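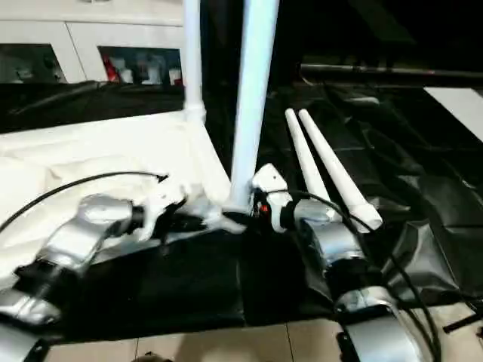

The planner returned a path in 50 milliseconds and Märta Brekke distrusted it at once. Good paths took longer. She opened the log and found that the collision checker had been given the pole, the connector and the floor, and nothing else. The cloth wasn't in the model. Cloth never was.

"It thinks the sheet is free space," she said.

Béla Illés did not look up from his terminal. "It is free space. You can push through it."

"Until you can't."

He had written the checker at Sjöberg, before Fandell bought the code and moved it to Mullitz with two desks and a box of cables. He still called it by its old name, Clarnus, and he defended it the way other people defend a brother. Märta had written the force controller that ran beneath it. When the two disagreed, the controller won. That was in the spec, and he had signed the spec.

She set the contact threshold to 3 newtons and replayed the last approach in simulation. The left arm reached the connector. The right arm waited for a handshake flag, got it, and closed on a pole whose pose estimate was 2,000 milliseconds old.

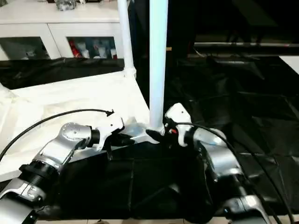

"Your timestamp is stale," she said.

"My timestamp is correct. Your controller reads it late."

She checked. The read was scheduled after the gripper command – one line in the wrong order, under her initials, committed on a Thursday in January. She moved it up and rebuilt. The build passed with 2 warnings, both old.

"Well?" said Béla.

"It was late."

He nodded and went back to typing. A minute later a merge request appeared in her queue: a new obstacle class, deformable, with a cost term and no tests. The description field said only "cloth."

Märta approved it, asked for the tests, and sent the arms to their start pose.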